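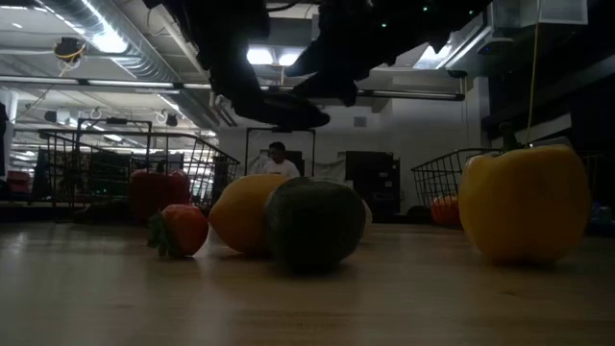
My monitor at home is an old one called a Tidwood, and my mom calls it "the brick." I love it anyway. I write this page for the kids in my computer club, and last month Mieke Mulder (she's nine) asked me a really good question: how does a screen make yellow if there's no yellow inside it?

She's right, there isn't any! If you could shrink down and stand on your screen, you'd see tiny dots called pixels. Each pixel is made of even tinier strips. One glows red, one glows green and one glows blue. And that's the whole paint box.

Your eyes do the rest. When the red and green strips shine together, they're so small and so close that your eyes mush them into one color, and you see yellow. Turn on all three as bright as they go and you get white. Turn them all off and you get black, or pretty close to it. (On the brick, black looks more like dark gray, because there's a lamp behind the screen that never goes all the way off.)

Paint doesn't work like this, by the way. If you mix red and green paint you get brown mud. I tried it on my desk when I was little and the stain is still there.

**Try it yourself**

1. Open any drawing program.
2. Find the color picker with the three sliders marked R, G and B.
3. Slide R and G all the way up and leave B at zero. Yellow!
4. Now pull G down to the middle. What color did you get?

Mieke made a color with red at 47, green at 42 and blue at 40, and she named it Hirby. It's a very dark brown and she wants her bedroom walls painted with it. Her dad is still thinking about that.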